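FOR IMMEDIATE RELEASE

Lomum, the home-built washing-up robot, comes to Trevaskis Workshop in November

Pridach: I'm Marama Baxter, and for two years Lefteris Kouris and I have been trying to get a robot to do the dishes.

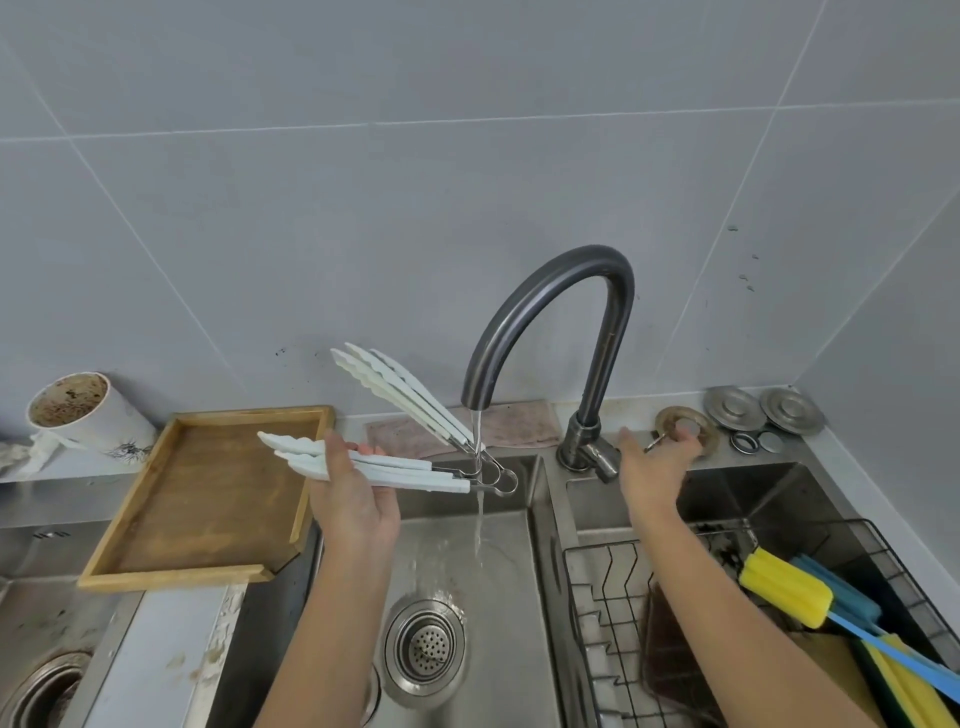 We started with plates, which was a mistake. Everyone starts with plates! They look easy, being round and flat and all the same, but our first gripper could only hold one by squeezing it so hard that I had to leave the room. So we put the plates away and moved on to the awkward stuff that sits at the bottom of the bowl: tongs, whisks, sink strainers, the lids of things. Tongs are my favourite. They have a hinge, they spring open when you don't want them to, and the soft ends need turning about under the tap while you keep hold of the rest. If Lomum can cope with tongs I'll be very happy indeed.

Lomum is the name of the whole machine. It has two arms on a frame that stands at the worktop, a camera up top where a head would be, and a tangle of cable at the back that Lefteris promises me he is going to tidy. We built it at Trevaskis, the shared workshop behind the old bus garage in Pridach, with a lot of evenings and a lot of borrowed clamps. The total so far is £3,000, and I have kept every receipt in a biscuit tin. The motors were the worst of it. The frame cost next to nothing because it used to be a market stall.

The open evening starts at 7pm, it's free, and you can come and have a go at driving one of the arms yourself (children too, with a grown-up). We'll have a proper sink plumbed in, a pile of dirty utensils and plenty of towels. Please don't wear suede.

A bit about how it learns, as people always ask me at the bus stop. We collected 183 short clips of washing-up, all from head height, looking down at the sink. Real sinks, with the usual clutter: cloths stuffed behind the tap, plugs and rings left on the ledge, brushes lying in the rack, a mug that should have been dealt with yesterday. I was tempted to clear everything away first and make it all look smart. Lefteris wouldn't have it, and he was right, the pest. When we tested Lomum at a bare sink it did nicely, and then somebody put a tea towel down and it spent a whole minute trying to pick up the corner.

Lefteris wrote the software and has asked for a say in this, so over to him:

"Running water is the hard part. It's clear, it moves, and it makes everything metal behind it look as if it's moving as well. Lomum still loses track of a handle if it goes right under the stream. We've got it to wait, look again and have another try, and on a good evening that works. On a bad evening I go home and wash up by hand."

What can it do at the moment? It can pick up a pair of tongs from the worktop, hold them under the tap, turn them over and put them in a rack. It's slow. I can do the lot in the time it takes Lomum to find the first handle, and I'm no great hurrier. It can't scrub yet, and it can't tell whether something is clean, so anything with dried-on egg is still my job. Knives are banned until we've both had a good long think.

Next on the list is a better wrist. The present one leaks, and I've been wrapping it in a freezer bag held on with hair bands. Nastano, the little seal and gasket firm on the Pridach trading estate, has offered us a box of offcuts and an afternoon of advice, for which I could kiss them. After the wrist we want to try sponges, and I'm told to expect trouble there too, what with them changing shape every time you pick them up.

All our drawings will be on the table at the open evening and you're welcome to take copies home. If you've got an old mixer tap you don't want, bring it along! We get through them.

Notes for editors

Trevaskis is a members' workshop in Pridach with wood, metal and electronics benches. New members can sign up on the night.

Photographs and interviews: ask for Marama Baxter at the Trevaskis front desk, any evening after 6pm. Lefteris Kouris is happy to answer technical questions, but ring the bell twice as he wears ear defenders.

ENDS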